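November 2024

Binge report, because I promised myself I'd write these down before I forget who married whom. I have now watched seven episodes of Nonora in two nights and my posture has gone entirely Edwardian. I poured tea at breakfast this morning, into a saucer-and-everything cup, for nobody but the dog!

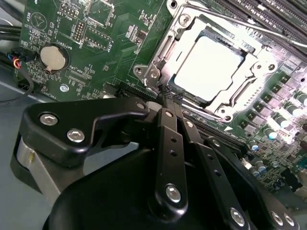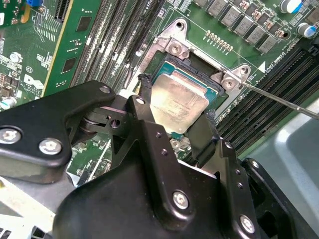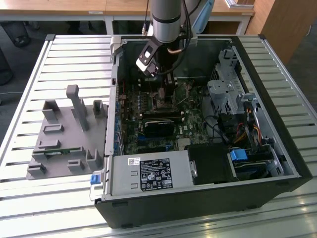
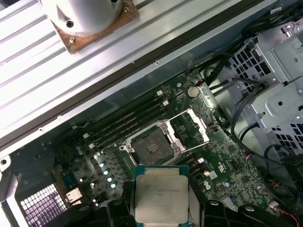

Inside a desktop computer, green motherboard and all.

Anyway, calling cards. Lady Plotilik leaves one with the corner folded down and the whole drawing room goes pale, so I rang Agnes Haugen (her gran kept a box of them) and she says a folded corner just meant you'd come in person. I'd have guessed a duel. Agnes has lent me a 57-page etiquette booklet and I'm on page 26, gloves at supper – off, and in your lap, apparently.

Aidan Mac Suibhne thinks the butler did the business with the letters. I think it's the aunt in the grey travelling coat, she's had her eye on that writing desk from the start. We've put $30 on it.

Must find some thick cream paper tomorrow. I owe Agnes a proper thank-you note, and a text won't do now.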